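Rinby Sink Runs: wrist camera subset with the grip-force fault

README, revised April. Maintained by Siobhán Mac Carthaigh. Fault log by Conall Daly.

Read this before you train anything on it

The short version is that the "success" column in the first release was wrong, and we are not convinced the corrected one is fully right either. If you downloaded the set before April, throw away labels.csv and use labels_v2.csv. The video files did not change.

What is in the set

200 episodes of a single arm working at a kitchen sink in the Stastthorpe test kitchen. The tasks are placing items on the dish rack, taking items off it, and moving the faucet lever. Each episode has wrist camera video, joint positions, commanded gripper width, measured gripper width, and a force estimate. There is no external camera. Several people asked for one at the time and were told the wrist view would be enough. It was not enough, as the next section shows.

What went wrong

The gripper controller was a Tsikata unit running the Wirnis driver. The driver reports a grasp when the force estimate passes a threshold and the fingers stop closing. In 138 episodes the force estimate froze at its last value after a fast wrist rotation. The driver kept reporting a firm grasp for as long as the value stayed frozen, whatever the fingers were doing.

So the arm would drop a cup, carry nothing over to the rack, open its fingers, and log a success. In other runs it pressed down on the rack with far more force than commanded, since as far as the controller knew the load had not changed. The stop that should have caught this reads the same force estimate. We had been describing that stop as an independent safety check in our own notes, and that wording was false.

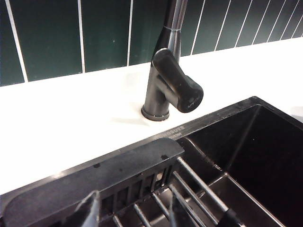
Conall found the fault by plotting force against time for one long lever run and seeing a perfectly flat line where there should have been noise. The first explanation we got was a loose cable. He swapped the cable and the fault came back the same afternoon. The second was a full message buffer in the driver, which fits the timing better. We have a patch that clears the buffer, and the freeze did not appear in 20 test runs with the patch in place. Twenty runs is a small number for a fault that comes and goes, and we would not call it fixed.

How the labels were redone

Siobhán watched every episode and marked the result from video alone. Where the fingers blocked the view at the moment of release, the label is "unclear". Please don't convert "unclear" to failure to make your numbers tidy, or to success for the same reason.

Columns in labels_v2.csv

episode_id: matches the video file name
task: place, remove or lever
driver_result: what the Wirnis driver reported, kept for comparison
viewer_result: success, failure or unclear
force_frozen: yes if the force estimate holds one exact value for 10 or more samples in a row while the arm is moving

Known problems

Short freezes, under the cutoff, are not flagged. We don't know how many there are.
The viewer labels come from one person. A second pass was planned and has not been done.
Dark surfaces in the sink area make contact hard to judge by eye, especially near the rack.
Force values in flagged episodes should not be used for anything, including the part before the freeze. We have not shown that the early part is sound.

Use

Fine for work on fault detection, or on spotting false success reports. We would not use it to train a grasping policy, and we'd be doubtful of any success rate quoted from it, our own old one included. Do not copy the stop logic in the config folder onto a machine that works near people.

Open items

Move the stop to a motor current reading, separate from the force estimate. Rerun the lever task with the patched driver. Get an outside camera on the next set before recording starts. Reports of other frozen stretches can go to Conall, with the episode number and the time in the video.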